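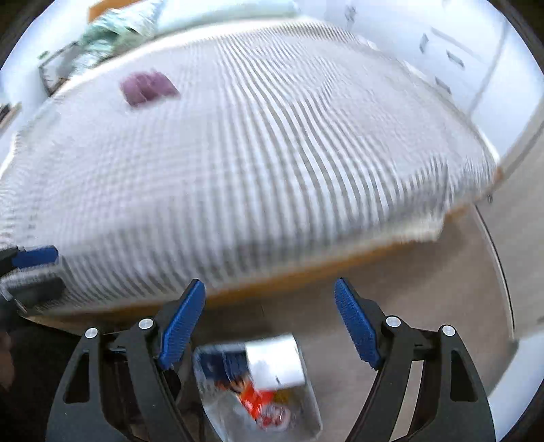 *Lençol às riscas cinzentas, com um pano dobrado em cima.*

# Quem somos

A Kulemeo é uma empresa pequena que desenha e vende produtos de armazenamento para fotógrafos e operadores de vídeo: cartões de memória, leitores, discos portáteis e as caixas onde tudo isto se guarda. Trabalhamos a partir de Setúbal, com uma segunda morada em Valência, onde a empresa nasceu. Nesta página explicamos de onde viemos, quem faz o quê e como pode falar connosco.

## O começo

A fundadora, Aitana Peñalver, trabalhou muitos anos como assistente de câmara em documentários. O seu trabalho, no fim de cada dia, era copiar os cartões para dois discos e confirmar que as cópias estavam iguais ao original. Fazia isto em quartos de hotel, em carrinhas e uma vez na sacristia de uma igreja, com uma lanterna. Numa dessas rodagens, um leitor de cartões deixou de responder a meio da cópia, e a equipa perdeu uma entrevista de uma manhã inteira.

Depois disto, a Aitana começou a abrir leitores avariados para perceber o motivo. Encontrou quase sempre o mesmo defeito: a ficha estava soldada sem apoio mecânico e a placa cedia com o uso. O primeiro leitor da Kulemeo, o Kevley, foi desenhado para corrigir este problema. A primeira série teve 206 unidades, montadas e testadas à mão, e foi vendida inteiramente a pessoas que já nos conheciam do meio.

A mudança para Portugal veio com Maite Carrasco, que é hoje responsável pela produção. A Maite já vivia em Setúbal e conhecia bem uma oficina de montagem eletrónica da zona, que aceitava séries pequenas sem exigir as quantidades das grandes marcas. Continuamos a trabalhar com esta oficina.

## O que fazemos

O nosso catálogo é curto, e preferimos mantê-lo assim. Neste momento temos três famílias de produto:

- **Kevley** - leitores de cartões com caixa de alumínio e cabo substituível. O cabo é a peça que se gasta primeiro, e por isso vendemos também o cabo em separado.
- **Jibrin** - cartões de memória para fotografia e vídeo. Cada cartão traz um número de série gravado, com o qual se pode consultar no nosso sítio o relatório do teste de fábrica.
- **Clorneo** - discos portáteis de estado sólido, pensados para quem faz cópias de segurança no local da rodagem.

Não fabricamos os chips de memória. Compramo-los a fornecedores e selecionamo-los com os nossos próprios ensaios. Dizemos isto com clareza porque recebemos muitas perguntas sobre o assunto, e pensamos que o cliente tem direito a saber o que é feito por nós e o que é comprado a terceiros.

## Como testamos

Cada cartão Jibrin é escrito por completo e lido de novo antes de sair da oficina. Não fazemos este teste por amostragem. O processo é lento, e quando há muitas encomendas o prazo de entrega aumenta alguns dias. Já nos sugeriram mais do que uma vez que passássemos a testar apenas uma parte de cada lote, mas até agora não encontrámos boa razão para o fazer.

Os leitores Kevley passam por um ensaio de inserção e remoção numa bancada que construímos nós mesmos. 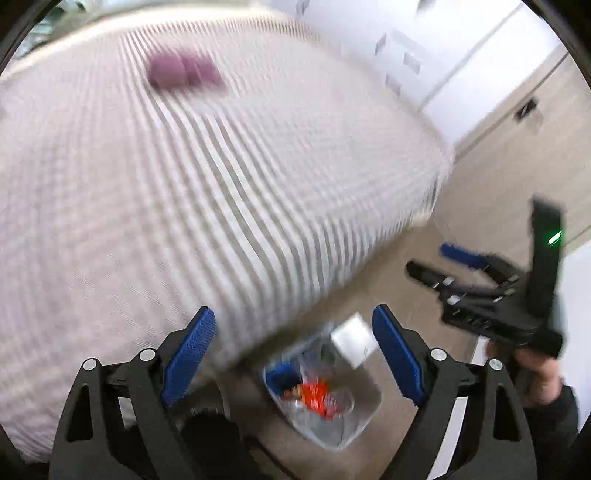 Quando uma unidade falha neste ensaio, é aberta, fotografada e guardada com uma ficha, e uma vez por mês a Maite revê todas as fichas com a oficina. Foi desta forma que mudámos o parafuso da tampa em outubro, depois de três casos parecidos.

Os cartões devolvidos pelos clientes seguem um caminho semelhante. Se for possível, recuperamos os ficheiros antes de fazer a substituição, e depois de entregues apagamos a nossa cópia. No ano passado recebemos quase 21 pedidos deste tipo.

## A equipa

Além da Aitana e da Maite, a Kulemeo tem duas pessoas no apoio ao cliente e uma na contabilidade. O apoio responde em português, espanhol e inglês. Não usamos respostas automáticas - a única exceção é a mensagem que confirma que o seu pedido chegou.

Emprestamos também material a escolas de fotografia e de cinema. O empréstimo dura um semestre e é gratuito, e pedimos apenas que os alunos preencham um questionário no fim. Várias alterações ao disco Clorneo, incluindo a posição da luz de atividade, nasceram destes questionários.

## Garantia e reparação

Todos os produtos têm garantia contra defeitos de fabrico, com as condições descritas na página de garantia. Fora do prazo, reparamos os leitores e os discos sempre que existam peças, e enviamos o orçamento antes de começar. Os cartões não se podem reparar, mas aceitamo-los para reciclagem, também os de outras marcas.

## Contactos

Para encomendas e apoio técnico, utilize o formulário na página de contactos e indique, se o tiver, o número de série. As escolas interessadas no empréstimo podem escrever diretamente à Aitana Peñalver pelo mesmo formulário, escolhendo o assunto «Escolas». As visitas à oficina fazem-se só com marcação.

Página revista em 1 de março de 2022.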